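Spent the morning of Tue 24 June at the Vukmont open day in Kemeys. Notes follow, mostly for people who run small two-arm cells.

The hall had several stations. I stayed at the tabletop manipulation one, run by the Skunidard group, and skipped the pallet line.

The session set is called Plomimau. According to the handout it holds 3,302 episodes, 338 of them with clear or reflective objects. Those are the ones I came to ask about.

Clear acrylic is a poor target for depth sensing. The sensor reads through the panel or picks up a reflection, and you get holes right where the fingers have to go. Their policy uses color images only, no depth input. Fair choice at this scale.

Wrist cameras are calibrated every morning. It takes 8 minutes if the mounts haven't shifted. I asked what happens when they have. Answer: almost an hour.

Cell walls get re-papered between batches so the policy doesn't latch onto one background. Busy prints are preferred. I'd like to see the ablation on that before doing it myself. They say August.

The task on the program was a menu in an acrylic stand. Two grippers, one at each upper corner.

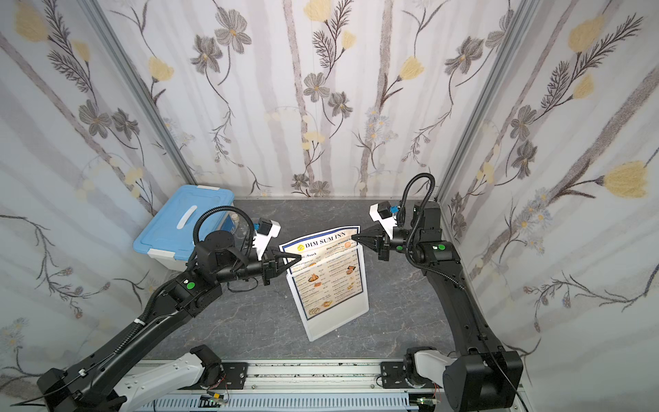
Coordination is the part I'd copy. Both arms share one action vector, so neither waits for a signal from the other. The cost is that a fault on one side stops both.

Cable routing gets less attention than it should. Sleeve along the link, zip ties, then a generous loop at the wrist. They went through 2 wrist cables before settling on the loop length.

Open questions I left with: grip force on thin acrylic, and how much the printed page inside matters compared with the edges of the stand. No numbers on either yet.

Slides are supposed to go out to everyone who registered. I'll post the calibration procedure if it's in there.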